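The Second Life of the Microwave

Why one of the least loved machines in the kitchen is getting a fresh look from home cooks

In the apartment blocks of Abu Hammour, lunch tends to arrive in stages. The rice is made early, before the heat of the day gets into the kitchen. The fish or chicken comes later, when someone is back from work or school. By two in the afternoon there are covered dishes on every flat surface, and the last person home fixes a plate and warms it up.

Orla Mac an tSaoi lived there for nine years and wrote a food column for most of them. Her column was meant to be about restaurants. After the first summer it was mostly about leftovers.

"I had readers asking me how to bring back a plate of rice," she says. "They had good recipes for everything else. They had learned those from their mothers. Their mothers had not taught them the microwave, as their mothers didn't trust it."

Her new book, Plokmont, takes its name from the small town where she now lives and tests recipes. It is a book about cooking and reheating with a microwave, and it takes the subject seriously. There are no mug cakes in it. There is a long chapter on potatoes.

A machine with a bad name

Most people who own a microwave use one button. They put the food in the center, press the button for another minute until the food is too hot, and then wait for it to cool. The edges go hard and the middle stays cold. The machine gets the blame.

Mac an tSaoi thinks the trouble started with the way these ovens were first sold. Early cookbooks promised whole roasts and birthday cakes. People tried them, were let down, and went back to the stove. The microwave stayed on the counter as a place to warm coffee.

What it does well is narrower. Microwaves heat the water in food, and they do it unevenly, with hot spots and cold spots. They only reach a short way in from the surface, and the rest of the heat has to travel inward by itself. A crust is hard to get. Steam is easy. So the machine suits anything that likes steam: green vegetables, fish, rice, dumplings, corn on the cob, day-old bread if you are quick about it.

"Treat it as a steamer and you will be happy with it," she says. "Treat it as an oven and you'll be eating out."

Power is the part people skip

The first thing she asks her students to do is find the power setting. In her classes at the Filtgate cooking school, many have never touched it. Half power is the one she uses most. On most models, the machine gets there by turning itself on and off, and the pauses give the heat time to spread through the food. A bowl of stew at half power takes longer, but it comes out hot all the way through and the meat stays soft.

The second thing is a cover. A plate turned upside down will do, provided it is safe for the microwave. So will a damp paper towel. Leave a gap so steam can get out.

The third is shape. Food piled up in the middle of a dish heats badly. She pushes it out toward the rim and leaves a hole in the center – rice, pasta, mashed potatoes, all of it goes in a ring. Large pieces get turned over halfway. Anything that can be stirred gets stirred.

Then it rests. Two minutes under the cover is enough for a single plate. A deep dish of lasagna needs longer, and she cuts it into squares before it goes in.

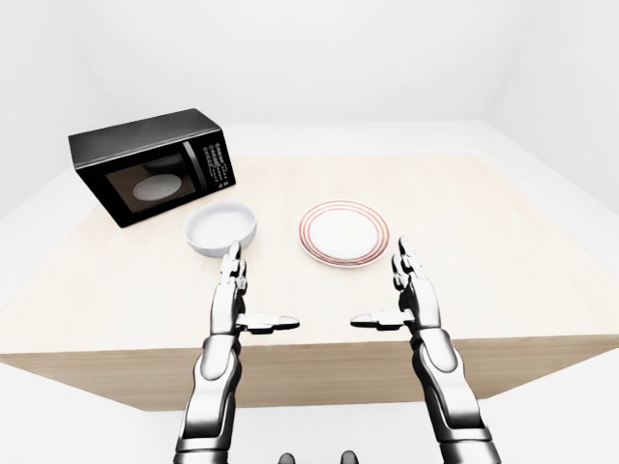

Where to put it

Kitchen designers have spent years trying to hide the microwave. It has gone above the stove, inside tall cabinets, and down into drawers under the counter. Mac an tSaoi has cooked with all of these and has gone back to the plain countertop kind.

Her complaint about the high ones is simple. Hot soup should not be lifted down from above your face. The low ones are safer for adults, but they put the door at the height of a toddler. A model on a counter or a solid table can be opened, stirred from, and wiped out without bending or reaching. Check the manual for the space it needs at the back and sides, and keep the vents clear.

She also wants room next to the door. A hot dish needs somewhere to go at once, and a clear patch of counter is better than a search for one with the dish in your hands.

Size matters less than people expect. The inside needs to fit your largest dinner plate with room to turn. Take the plate to the store, she says, and don't be shy about trying it.

As for extra features, she uses very few. Her own oven is an old Fevum with a dial, bought secondhand. She has owned models with buttons for popcorn, pizza, and baked potatoes, and in her view the popcorn button was wrong every time. Listen for the gaps between pops and stop it by hand.

Rice, the way she does it

For a plate of cold rice, break up the lumps with a fork and spread the grains in a ring. Sprinkle over a spoonful of water. Cover, and heat at full power until steam comes off the rice, then stir, cover again, and let it stand. The rice should be hot throughout before anyone eats it. It should have gone into the fridge soon after it was first cooked, and it should only be reheated once.

Saffron rice gets a small piece of butter in the hole in the middle. Fried onions are kept in a separate bowl and added at the table.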